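校机器人社 › 项目区 › 桌面整理组进度帖(手持夹爪采集)

楼主 阿柒不吃辣
三月的阶段检查快到了,开个帖把桌面整理这组的情况对一下。题目还是原来那个:用手持夹爪录人做整理桌面的动作,录够了拿去训策略,最后上臂跑。指导老师 Parviz Esfahani 给的要求是有效片段1000条,任务分2类,一类是摆放,一类是归位。

目前录到的总数是1632条,这是没筛过的数。筛完剩多少要等小柯那边的脚本跑完,所以别看到1632就觉得已经达标了。

场地用的是靠砖墙那套白色柜桌。选它的理由之前说过,格子高低不一样,有开放格也有带门的柜子,动作种类能拉开。录制的时候两个人一组,一个操作,一个报任务编号。 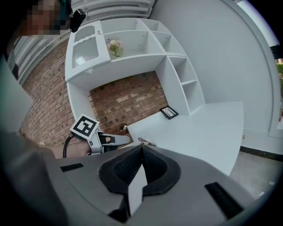
白色柜桌工位,手持夹爪朝向桌面

几个要讨论的问题:
一、桌面上的小相框要不要算进归位任务。
二、带门的柜子要不要做开门动作。
三、上层格子里的假花,有人说留着当背景,有人说应该收走。
大家跟帖说,别在群里说,群里翻不到。

2楼 柯南道尔顿
脚本今晚能跑完。先说一下筛选规则,免得到时候有人来问自己的片段怎么没了:
标记板丢失超过阈值的,删。
夹爪没有完整闭合再张开的,删。
开头结尾多录了一大截的,不删,我来裁。
任务编号报错的,能对上就改,对不上就删。
上一批里编号报错的不少,报编号的同学请看着表念,别凭记忆。

3楼 橘子皮晒干了
第一个问题,我觉得相框不要算。它薄,又是黑的,贴着桌面放的时候夹爪很难下去,我试过,要么推着走,要么得先拨到桌边。这种动作录进去,策略学到的是推,和摆放类的东西混在一起。

4楼 Pirnia路口等红灯
不同意3楼。真到检查那天,桌上不可能只放好抓的东西。难抓就多录几遍,把推到桌边再夹当成一个完整动作,编号单独给。我们题目叫桌面整理,连个相框都归不了位,展示的时候说不过去。

5楼 橘子皮晒干了
回复4楼:单独给编号我没意见,我反对的是混进摆放类。另外多录几遍说得容易,手持夹爪拿久了手腕是酸的,上次我连着录了100条,后面二十来条质量明显下降,自己回看都想删。

6楼 楼主 阿柒不吃辣
那相框先定成单独编号,归在归位类下面,立着放和平放分开录。3楼4楼看行不行。

7楼 Pirnia路口等红灯
行。

8楼 橘子皮晒干了
可以。但每人每次上限我建议写死,超过就换人。

9楼 螺丝拧反了
说第二个问题。柜门我量过也试过,那个圆拉手太小,夹爪指垫的V形口能卡住,但转动的时候会滑。人手拿着可以靠手腕补,臂上不一定补得了。我的意见是这学期不做开门,只做开放格。
还有一点,手持的时候人会不自觉地往前探身子,夹爪的轨迹里带着人的身体移动,最后换算到臂的基座坐标,有一部分点会落在工作空间外面。右边那几层竖着的格子,最下面一层尤其严重,人是蹲着录的。

10楼 柯南道尔顿
9楼说的这个我在数据里看到了。可达性检查目前没放进筛选规则,要放的话有效片段数会掉得很厉害。楼主决定。

11楼 楼主 阿柒不吃辣
可达性检查要放。掉就掉,补录。训出来臂够不到,前面全白录。
开门这学期不做,写进申请表里的那一行我去改。

12楼 新来的大一
请问一下,我是刚进组的,还没录过。报到之后是先看文档还是直接来工位跟着录?手持夹爪需要自己标定吗?

13楼 螺丝拧反了
回复12楼:先看文档,Wasthorpe那个共享盘里,文件夹名字叫“采集手册”。看完来工位跟一次。标定不用你做,但每次开录前要检查三样东西:标记板有没有松,线有没有绕到手腕上,指垫有没有移位。指垫移位最容易漏,移一点点肉眼不明显,片段出来夹取点全是偏的。

14楼 新来的大一
收到,谢谢学长。

15楼 砖墙反光受害者
我负责看画面质量,补充一下工位的情况。靠窗那一侧下午亮度变化大,同一个任务上午录和下午录差别挺明显。镜头是大广角,窗户基本躲不开,人站在桌子左边往右录的时候,窗户、椅子、标记板全在画面里。 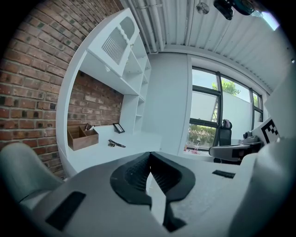 我的建议是不要刻意躲窗户,上午下午都录,比例差不多就行。真正要管的是曝光,锁死曝光的那几批窗外全白,桌面倒是清楚;自动曝光的那几批窗外有树,桌面偏暗。两种混着训会怎么样我没把握,有做过的同学说一下。

16楼 Pirnia路口等红灯
我上学期在Quezada那个校际赛里碰到过,那时候我们全用自动曝光,现场灯一换就不行。后来补了一批锁曝光的,好一些,但不知道是因为曝光还是单纯因为数据多了。没做对照,不能算结论。

17楼 柯南道尔顿
那这次可以做对照。两种各抽一样多的片段,别的都不变,训两个小模型看离线误差。离线误差说明不了全部,但比拍脑袋强。机器占用的话得排队,Celtoveck那个组最近一直在跑,我去问他们晚上十点以后能不能让一块卡。

18楼 砖墙反光受害者
可以,抽样我来做。任务类型要配平,不然锁曝光那几批大部分是摆放,比出来没意义。

19楼 橘子皮晒干了
第三个问题还没人说。假花我主张收走。它放在格子靠外的边上,往那个格子里放东西的时候容易碰到,碰掉了还得停下来捡,这一条就废了。

20楼 螺丝拧反了
我主张留。有障碍物的格子和空格子都要有。全清空了录出来的数据太干净。

21楼 橘子皮晒干了
留可以,位置要固定,或者位置变了要记。现在的情况是每个人来了随手挪,表上一个字没写。回看的时候要靠肉眼猜。

22楼 楼主 阿柒不吃辣
表里加一列“陈设变动”,从下一批开始填。动了什么写什么,没动写无。之前的不补了,补不准。
假花这批留着,下一批收走,两批都有就行。

23楼 螺丝拧反了
同意。

24楼 砖墙反光受害者
木头收纳盒也一样要记。里面隔开的小格朝哪边、插了什么东西,都影响归位类的起点和终点。

25楼 柯南道尔顿
脚本跑完了。1632条里,不算可达性检查,剩下的过1000了。加上可达性检查就不到,主要掉在最下层格子和桌子最远的那一头。明细表放共享盘,按任务编号排的,每个人自己去看自己那几行,有疑问在这个帖里说,附片段编号。

26楼 Pirnia路口等红灯
最下层的要不干脆不要了?蹲着录本来就别扭。

27楼 螺丝拧反了
别不要,把臂的底座位置往右挪一挪再算一遍可达性。现在算用的还是旧位置。

28楼 柯南道尔顿
旧位置是申请表里定的,挪了要跟Parviz老师说。

29楼 楼主 阿柒不吃辣
我明天去找Parviz老师,两个方案都带上。在他回复之前最下层先停录,其他照旧。补录名单我晚上排好贴在30楼,每人每次上限按8楼说的写死,定60条。

30楼 楼主 阿柒不吃辣
名单已放共享盘,和采集手册同一个文件夹。要换班的自己找人换,换好了改表。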